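How do people buy a robot?

When you buy a toy, you pick it, pay for it and take it home. Buying a robot for work takes much longer, and most of that time is spent planning. In this page we look at how a team decides what to get, what it will cost and where it will all go.

Start with the job

Before anyone looks at a catalogue, they write down what the robot has to do. "Help in the kitchen" is too big. "Pick up a slice of lemon and put it in a bowl" is much better. From that sentence you can work out how far the arm must reach, how heavy the things are and what sort of hand it needs.

At the workshop in Horbridge, the list of jobs had 48 lines on it when we began. We could not afford to do them all. We kept six and put the rest away for another year.

One arm or two?

A single arm can pick things up and put them down. Some jobs need something held still while something else moves. Try spreading butter on toast with one hand behind your back and you will see the problem. Two arms can share jobs like this, but a second arm costs as much as the first, and it needs its own space and its own cables. The two arms must also be placed so that they can reach the same spot without bumping into each other.

The bits people forget

The arm is the big thing on the bill, but it is not the only thing. A team also needs:

a strong table
a metal frame
grippers, which are the robot's hands
cameras
a computer, a keyboard and a mouse
lots and lots of cables
a desk and chair for the person working with it

Then there are the objects for the robot to practise on. These are the cheapest part. A plastic lemon slice does not go mouldy, and a toy knife is safer than a real one. Cups, bowls and chopping boards can come from an ordinary shop.

We call our list of small things the Harkness list, after the room where we first wrote it. Last year it came to £3,226, which surprised the person who had guessed it would be a few hundred pounds. Small things add up when there are plenty of them.

Getting prices

A price from a seller, written down for you, is called a quote. It is sensible to ask more than one seller. For our Cornska project we asked two. One was cheaper, but it did not include delivery or training. When we added those in, the two prices were nearly the same.

You should also ask how long you will have to wait. Our order took 84 days to come. We had planned for it to be there in February, so the table stood ready before the arms did.

Some money should be left over. Parts wear out, and sometimes you find you have bought the wrong plug. This spare money is called a contingency.

Measure the room

Get a tape measure and some masking tape. Mark the size of the table on the floor, then mark how far each arm can stretch. Now walk around it. Can you still open the door? Is there a socket near by? Is there somewhere to sit?

You can try this at home. Choose a job for a pretend robot in your kitchen, and write a shopping list for it. Put a price next to each thing, add them up, and then add a bit more for your contingency.
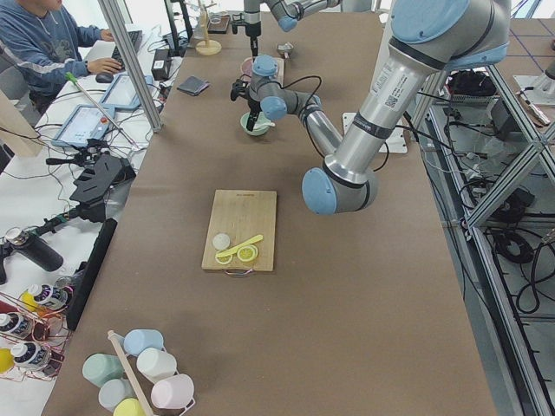 Both pictures have the chopping board and the yellow knife in them.

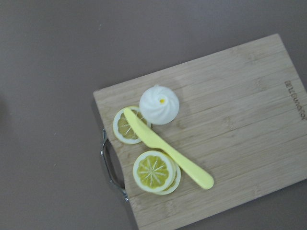
Dezső Jakab
Equipment planner, Fodor Workshop, Horbridge

Words to know

Budget: a plan for how much money you will spend and what you will spend it on.

Quote: a price given to you by a seller before you buy.

Contingency: money kept back in case something costs more than you thought.

Gripper: the part on the end of a robot arm that takes hold of things.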